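List: equipment-planning
Subject: Re: mobile arm purchase, what to put in the request
Date: 3 August 2023

Replying to the list because two other departments asked me the same thing off list.

The earlier message was:

> We have money for one mobile two-arm unit and have to get the
> request in before the budget closes. Our draft has the base unit,
> a service plan and one spare battery. The people upstairs want to
> know why we also asked for simulator licenses when we are buying
> the real thing. They would like to drop that line and put the money
> toward a second unit next year.
>
> Questions for anyone who has been through this:
>
> 1. Did you buy simulator seats, and how many?
> 2. Which spares did you end up needing in the first year?
> 3. Is the Drirent base worth the extra over the Stavel one?
> 4. What did you forget?

Taking these in order, more or less.

We bought two seats of the Flirnent simulator in April, ahead of the hardware. The hardware had a long lead time and we wanted the software people to have something to work on. I would do it that way again. Our request listed the seats under "commissioning" and not under "software," and it went through with no questions. If your finance office splits those categories the way ours does, try that. Software renewals get looked at every year here and commissioning costs only get looked at once.

The seats also changed what we ordered. We had written the request around open floor, because the building we plan to use first is mostly open floor. Then we started running the household layouts that come with the package, and the base we had picked spent a lot of its time in places it could not turn around in.
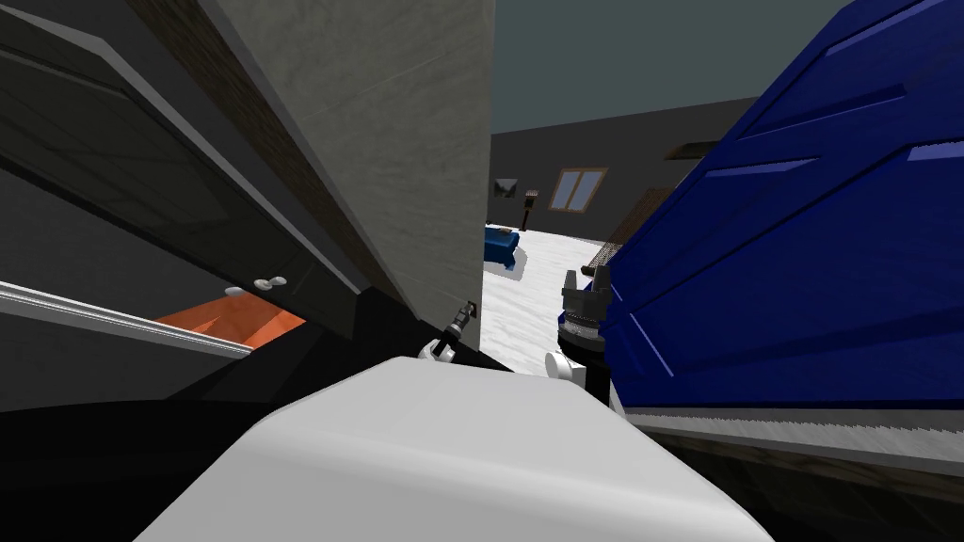
Width is the number I would settle before anything else on the quote. Both vendors give you the width of the base with the arms folded, and that figure is close to useless once the arms are doing anything. In our runs the trouble came in spots like the one between the gray pillar and the blue panel, where both arms are reaching forward and the right gripper is nearly touching the blue surface. A person would turn sideways there. Ask for the working width with both arms at half reach, in writing, and get the turning circle in the same posture. Drirent sent us a drawing when we asked. Stavel sent us the folded figure again and we had to go back to them. Then measure your own narrowest passage with a tape and compare. We had one passage at 30 inches that decided the matter for us.

On the second question, the spares. We budgeted for a battery and a set of wheels and have not touched either. What we have used is finger sets. Order more of those than the vendor suggests. They come as a pair, and a pair is $518 from the vendor before shipping, so it is easy to put several on the original order and painful to get them approved one at a time later. The wrist covers are cheap and we should have bought those too. If you are getting a quote from Evangelista, who resell for both makers in our region, ask them to break the gripper parts out by line. Their first quote to us had everything under "accessories" and we could not tell what was in it.

On Drirent against Stavel, I can only tell you what we did. We went with Drirent. The price gap was smaller than it looked once we added the charging dock, which Stavel quotes separately, and the second year of service. If your site has wide corridors and no furniture to speak of, I don't think you would notice much difference between the two. Ask both of them whether the model of the robot in the simulator is the same revision as the one they will ship. Ours was one revision behind for a while and the reach was off by enough to matter when we were checking shelf heights.

What we forgot:

Floor transitions. We did not list door sills or carpet edges anywhere in the request, and facilities had to put in ramps out of their own budget. They were not pleased. Walk the route first and put the ramps in your total.

A workstation. The seats need a decent graphics card and our existing desktops would not run them at a usable speed. The machine we bought came to $2544 with the monitor. It should have been on the same request. It went in as a separate one and took longer to approve than the robot did.

Training time. The vendor training is included but the hours your people spend in it are not free, and our department gets charged for backfill. Check how yours handles that.

Insurance. Ours wanted the serial number before they would add it to the policy, and you don't have a serial number until it ships. Start that conversation early and ask them for a temporary rider.

As for dropping the simulator line to save toward a second unit, I would argue against it. Two seats cost us less than the restocking fee we would have paid to swap the base after delivery. That comparison is what worked with our own people, so you may want to get the restocking terms from Evangelista and put the two figures next to each other in the cover note. I would also hold off on promising a second unit for next year. We wrote one into our plan and have now moved it back, because until the first one has done a few months in the actual building we can't say whether the second should be the same model.

I can send the blank version of our request form if it would help. It has the line items in the order our finance office likes, which may not be the order yours likes. The vendor prices have been taken out because the quotes were marked confidential, apart from the finger sets, which are on the public parts list.

One more thing on timing. The quotes we got were good for a limited period and our approval took longer than that. Both vendors extended without complaint, but they wanted the request before the expiration date and not after. Put it on your calendar when the quote comes in.

2 replies
0 shares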